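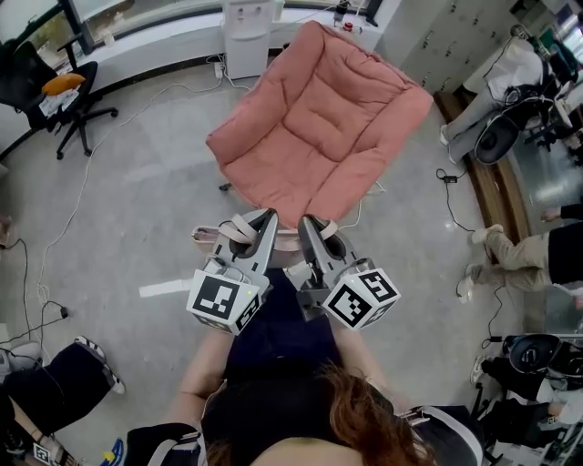 Hi, I'm Chibuzor Babalola, and I started Plemis because I couldn't find a decent place to sit down at work.

I'd spent years in offices where the break room was a hard bench and a vending machine. So when I got the lease on our space in Iltirgate, I bought the big pink chair before I bought a single desk! It's wide, it's tufted, it's shaped like a saucer, and you sink into it so far that getting up takes a bit of planning. Everything else got arranged around it – the water dispenser by the window, the lockers, the long white counter.

What we do is furnish and look after shared break rooms for small companies. We have 71 clients right now, mostly within driving distance, and we handle the whole thing: picking the seats, setting them up, plumping and straightening, swapping out whatever gets tired. Our regular visit is called the Dinu (my daughter named it, and it stuck). The bigger seasonal refresh is the Fleker, and that one includes deep cleaning for anything quilted or padded.
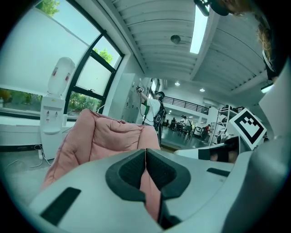
Quilting is a pain to keep nice, by the way. Crumbs love a stitched channel. We go along the seams by hand, then pull the puffy parts back into shape and let the whole thing rest before anyone's allowed to flop on it.

There are 4 of us on the visiting crew, and our own lounge is where we try stuff out first. If a chair can't survive us, I'm not sending it to you.

Come by any Monday after lunch if you'd like to sit in a few things and talk. The water's free, and parking is behind the building – use the side door, the front one sticks.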